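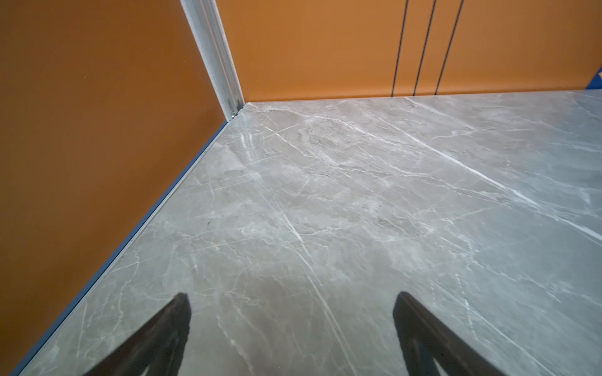

Comment entretenir un sol gris à motif marbré sans perdre son brillant ?
Avec une serpillière microfibre bien essorée, de l'eau tiède et très peu de produit. L'excès de savon laisse un film qui ternit la surface.

C'est la première chose que répète la gérante de Bunano, une petite entreprise d'entretien et de rangement à domicile. Elle nous a reçus un dimanche, entre deux chantiers. Selon elle, la plupart des sols dits abîmés sont simplement encrassés par des années de produits mal rincés. « On me demande souvent une cire ou un rénovateur. Je commence par deux passages à l'eau claire, et dans bien des cas on s'arrête là. »

Elle se méfie surtout du vinaigre. Sur un vrai marbre, il attaque la surface, et tout le monde ne sait pas ce qu'il a sous les pieds. « Un décor marbré, ça peut être de la pierre, du carrelage ou autre chose. Tant que le client n'a pas retrouvé la facture, je prends un savon neutre. »

Les parois orange lui posent moins de difficultés. Un chiffon humide, puis un chiffon sec. Elle insiste en revanche sur les profilés métalliques et les angles, où la poussière se loge dans les rainures. Elle y passe une brosse à dents souple avant de laver le sol. Pour les câbles qui descendent le long d'un mur, elle recommande de les dépoussiérer à sec, appareils débranchés, et de les maintenir au-dessus du sol avec des attaches.

Vient ensuite la question du linge. « Le ménage prend du retard à cause de ce qui traîne par terre. Tant que les tissus sont au sol, on nettoie autour et on recommence le lendemain. »
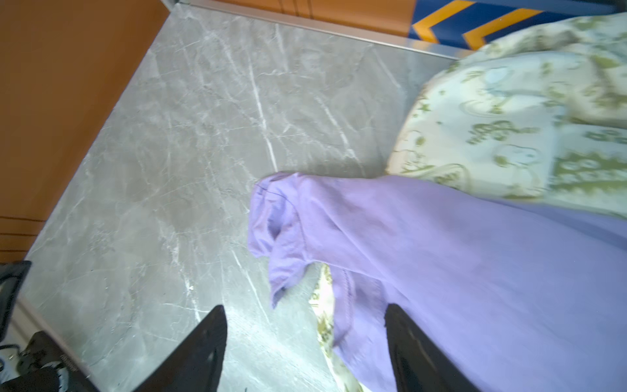 Tissu imprimé et linge mauve sur le sol gris, au pied des panneaux orange.

Sa méthode consiste à tout ramasser d'abord, sans trier. Le tri se fait sur un lit ou une table, en 2 tas : à laver, à ranger. Les grandes pièces de tissu sont pliées en premier, car elles prennent le plus de place. Les vêtements en coton viennent après.

Elle a mis cette façon de faire au point chez Tonen, où elle a travaillé 6 ans avant de s'installer. Là-bas, on pliait tout au même format. Elle a abandonné cette règle. « Chez les gens, les étagères n'ont jamais la même profondeur. Je plie à la taille du meuble. »

Bunano proposera en mai un atelier de pliage d'une demi-journée. Les inscriptions se font auprès de l'entreprise.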